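Minutes – June meeting, Jellport toy and play library
Back room, 7.30 start, finished late

Present: Ketill Oddsson (chair), Tobiloba Briggs, Elias Zoubi, Valdemar Þorgeirsson, Clyde Greenberg (minutes)
Apologies: none recieved

1. Last minutes
Agreed, one correction. The shelving quote was from Egilsson, not Mametti. Clyde to amend.

2. Money
Balance 2867 after rent. Grant of 2000 is for stock only, can't go on rent or heating, Ketill read the letter out again. Elias wants 400 held back for replacements. Valdemar thought that was high given what we spent last year. Left at 400, look again in autumn.

3. Shelving
Egilsson can fit the two long shelves but not before the holidays. Mametti cheaper, no fitting. Tobiloba has measured the alcove and the Mametti ones are too deep anyway. Go with Egilsson. Ketill to ring.

4. Play shop set – packing and bags
Long item. The shop set goes out more than anything else and comes back in a muddle. Till drawer missing again, price cards bent. Tobiloba has started a contents sheet, one side of paper, to go in the lid.

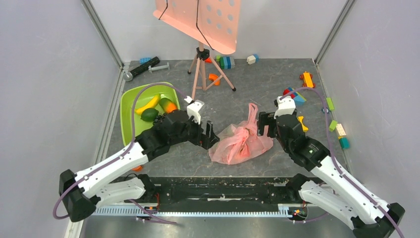 Bags were the main argument. Elias for keeping plastic carriers in the set, children like a proper shopping bag and they fold to nothing. Valdemar against – they tear, parents don't like them near the under threes, and he has had two complaints. Tobiloba said the pink one does at least let you see there's something reddish-orange in the bottom of it, so things are less likely to go home by mistake, but it's crumpled already and she'd sooner have cloth. Zadik do small cotton ones with short handles. Agreed: cotton bags for the set, plastic ones out of anything lent to under threes. Clyde to get a price from Zadik for next time.

Produce to stay together in the green tray, not tipped in loose with the tins. Banana, avocado, mango and grapes to be listed by name on the contents sheet, "fruit" on its own is no use at the returns desk. Ketill asked if the mango would be taken for a peach. Put a small drawing next to it. Elias will draw.

Washing – warm soapy water, dry flat on a towel, no dishwasher. Valdemar to redo the notice over the sink as the old one has run.

5. Late returns
Discussed, no fines. Reminder text after a fortnight, phone call after that. Tobiloba asked for someone else to do the phone calls for a bit. Valdemar will, until September.

6. Summer opening
Mornings only in August. Key rota to go round by email. Clyde away for the first part, Elias has the spare key.

7. AOB
Puzzle with the missing corner – keep, mark the box.
Door still sticking. Ketill has a plane.
Someone has left a blue umbrela, on the hook.

Actions
Ketill – ring Egilsson, door
Clyde – amend minutes, Zadik price
Tobiloba – finish contents sheet
Elias – drawings, spare key
Valdemar – sink notice, phone calls

Next meeting same room, 7.30, date to be sent round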